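Can a machine tidy the stationery counter yet?

Published Mar 3, 2025

Emrys Powell has overseen the automation program at Trevik for four years, and he is cautious about what it has delivered. The company supplies gift shops and stationers, and its stated aim is to have small items sorted and put back in their places without staff labour.

"We are asked every month whether the arms are ready for a shop floor," Mr. Powell said. "My answer is that they are ready for a tabletop."

He explained that thin goods remain the greatest difficulty. A person taking one card from a full basket feels the neighbouring cards shift and adjusts the fingers accordingly. Two grippers must manage the same task largely by sight, and flat plastic is hard to see well under shop lighting.

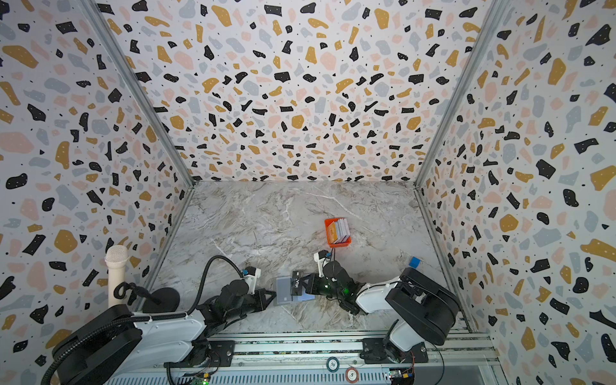
Leandro Lagos takes a less patient view, and told us that retailers will not wait for perfect handling if a slower machine can work through the night. In his opinion, a store such as Narkeck would accept one dropped card in every 800 -- provided that someone picked it up in the morning.

Mr. Powell does not dispute the arithmetic. In the most recent trial, he said, the arms made 859 attempts at lifting a single card and placed more than 700 of them correctly. "That is a respectable figure for a laboratory. A clerk with that record would be spoken to."

Household chores are further off, in his judgment. Drawers differ from one home to the next, and people move things. Trevik has no plans for a domestic product, although a second trial, covering folded paper bags, is to begin later in March.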